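Safe Practice for Robots in Shared Kitchens
Progress report to the Fillard Fund, second period
Prepared by the project lead, Tretside workshop, April 2026

Dear all at the Fund,

Thank you again for your patience over the late start, and for the very helpful notes you sent back on our first report. I have tried to follow them this time, which mostly means putting the rules themselves nearer the top and keeping my enthusiasm for hinges and handles to a decent minimum. Our aim remains the one you agreed to support: a short, plain code of practice for small kitchens, day centres and training cafés that want robot arms working on the same table as ordinary food and ordinary appliances.

Where we have got to

The draft code now stands at 22 rules, grouped under four headings (before you start, heat and steam, handling food, and stopping). The first draft was a good deal longer, and when we read it aloud at Tretside in August it became painfully clear that several of the rules were the same rule wearing different hats. Trimming it took most of the autumn and was, I think, the most useful work we have done so far, even though there is very little to show for it on paper!

We have been trying each rule against a real task before letting it stay in. The steamed bun task has turned out to be a lovely one for this, being simple enough to explain to anybody and yet touching nearly every heading in the draft. It involves a lid, a steamer, a plate and soft food that shows every clumsy pinch, and we have come to know it very well indeed. 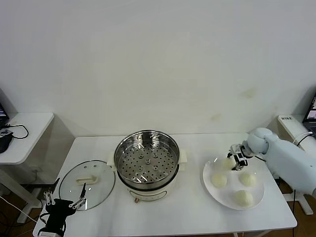
Rules that have settled

Rule 4, on lids, is now agreed. A lid that has been taken off must be laid flat on the work surface with its handle uppermost, clear of the plate, and must not be leant against the appliance. We had a long discussion about whether a lid stand should be required and decided against it, as most of the places we have in mind will not have one and will not buy one on our account.

The rule on two arms sharing a table has settled too. Only one arm may be carrying food at a time, and the other must be kept out of its path until the food has been let go. This slows things down, and the Carrilho people, who kindly read the draft for us from the point of view of a busy café, did say so. We have kept it all the same. They also asked for a clearer word than "workspace", and we now say "the table" throughout, which everyone seems to prefer.

The rule on food for trials now says that anything handled in a trial is treated as trial stock and is never served, however nice it looks. We added a line about cleaning the gripper fingers before and after each session and writing the time in the log.

Rules still under discussion

The heat and steam section is the least finished. We would like one rule that covers how an arm approaches an open steamer, and we have two wordings on the go. The first asks for a straight lift, up past the rim and a little beyond, before any sideways movement. The second lets the arm move across sooner as long as the food clears the rim. I lean towards the first, as a person standing by can tell at a glance whether it is being kept, and a rule that can be checked by eye is worth a great deal in a kitchen with no engineer in it.
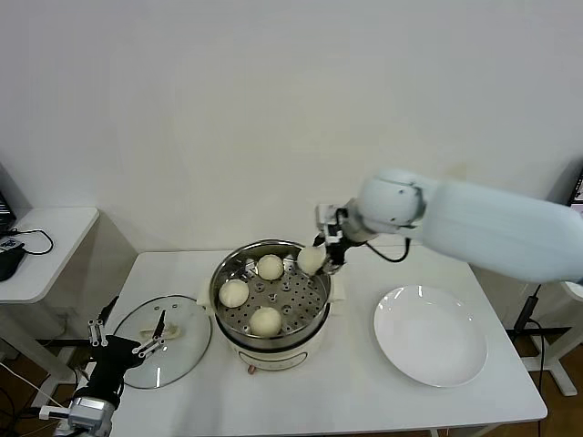 Cables have given us more to argue about than I expected. The draft says that any cable on a moving arm should be long enough for its full reach and held so that it cannot touch food or a hot surface. The difficulty is that "held" means something different on every arm we have looked at, and we do not want to write a rule that only suits our own. The Fladovov wording, which was lent to us as a starting point, goes into far more detail than a café manager would read, so we are boiling it down to a single sentence and a check before switching on.

Records and spending

The trial log now has 979 entries, each with the rule being tried, who was supervising and whether anyone pressed stop. Please don't read too much into the total, as a fair few entries are a single lift. Of the money set aside for outside readers we have some £2000 left, and with your permission we would like to put it towards a plain-language edit.

Next steps

Our next job is to finish the steam wording and send the whole draft to the readers, with a one-page checklist to go on the wall. I would be very glad of your views on the lifting rule before then, and you are all most welcome at Tretside if you would like to come and try the checklist for yourselves.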